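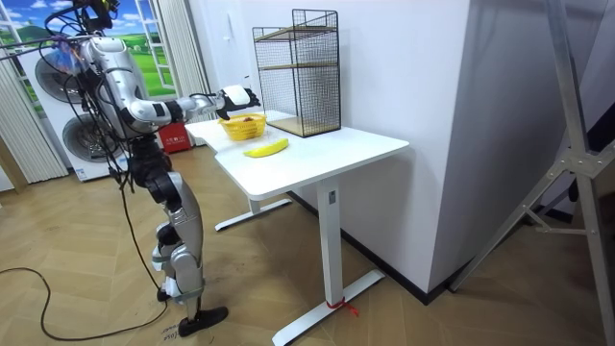 The paint was called Oat Shadow, and it cost me most of March.

I had decided the hallway needed to be calmer. It is a narrow hallway with five doors, and for six years it had been the green of a hospital in an old movie. My sister-in-law, Janka Sýkora, came over with a fan deck from Danko and held strips against the wall until she found one she called "quiet." To me it looked like the inside of an envelope. I bought two gallons.

A word on hallways. Decorating people love to say they set the tone for the house. Mine sets the tone of somebody looking for the other boot. It gets no daylight until four in the afternoon, when a stripe of sun comes through the bathroom door and shows you every roller mark you made.

Ross Cruickshank has painted houses in Edesden for 20 years and charges accordingly, so I called him for free advice instead. He told me to wash the walls, fill the dents, sand, wash again and prime. I washed the walls. Green is a stubborn color. After the first coat of Oat Shadow the place looked seasick, and after the second it looked like it was getting over it. The third coat required another gallon and a drive back to the store, where the man at the mixing desk asked if I'd primed. I said I had – mostly.

Then came the trim, which had been white and next to the new walls was suddenly the yellow of piano keys. So the trim got painted. The doors looked grubby beside the trim, and you can guess about the doors. Blažena Hubáček next door lent me her sawhorses and mentioned that she wallpapered hers in an afternoon.

The one thing I'd do again is the lamp. I found it at the flea market in Disness for 15 dollars, a squat ceramic thing with a pleated shade, and it sits on the shelf by the coat hooks with a warm bulb in it. In the evening, with the overhead light off, the walls go soft and a little pink and you can't see the roller marks at all.

Janka came back to inspect. She stood there for a while with her coat on and asked what I was planning for the ceiling.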